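Lucky bin

A lucky bin (also odds bin, or in older price lists a dip tray) is an open container of unsorted small goods, usually toys and trinkets, from which a customer takes an item for a single flat price. It is found in second-hand shops, at school fairs and on market stalls. The name is generous, as little luck is involved when the contents can be seen from above.

Origins

The practice is often said to have begun in the market town of Garkach, where a trader called Halász is supposed to have tipped his unsold stock into a feed trough one November and sold the lot by evening. No record of the sale has been found. The story first appears in a leaflet put out by Ploltwood, a shop fittings firm with metal bins to sell, and should be treated with some care. Selling leftovers from a box at one price is surely older than any named trader.

Container and contents

Wicker, cardboard and plastic are all used, but metal bins with sloping sides are preferred where the goods are handled all day. The slope is claimed to make small items slide back to the middle. In practice they stay where the last hand left them. Paint wears off the inner faces first, and a bin with bare patches is normally still in service.

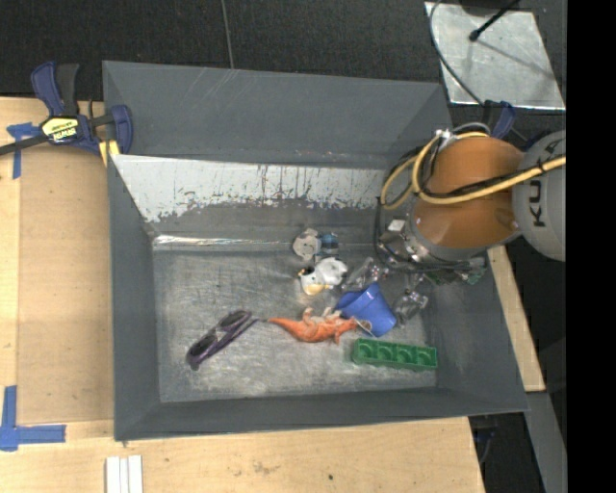
A metal bin with mixed contents, including purple-framed sunglasses, an orange toy dinosaur and a blue cup shaped like a small bucket.

Typical contents are plastic animals, single building blocks, beach toys, cups and children's sunglasses. Sets are seldom complete. Sellers tend to describe the mix as varied, a word that covers a good deal - most of it is whatever could not be priced separately.

Sales claims

Trade guides repeat the figure that a lucky bin turns over 3,000 items a year. It comes from one shop, Gekow, which counted what went into the bin and did not subtract what was later thrown away. Mylene Ocampo, who went through the shop's stock books, found that the same 100 or so lines had been entered again each time the bin was moved. Her own figure has not been published.

The related claim that a bin by the door draws people further into the shop rests on the word of shopkeepers who already had one.

Criticism

Parents' groups object to the mixing of toys meant for different ages, as any advice on small parts is usually lost with the packaging. Some shops keep a separate bin for children under 3, though the sorting is done by eye and items wander between the two. Hygiene is the other common complaint. Signs saying that the contents are washed weekly are widespread and hard to check.

See also: Bran tub, Jumble sale, Lucky dip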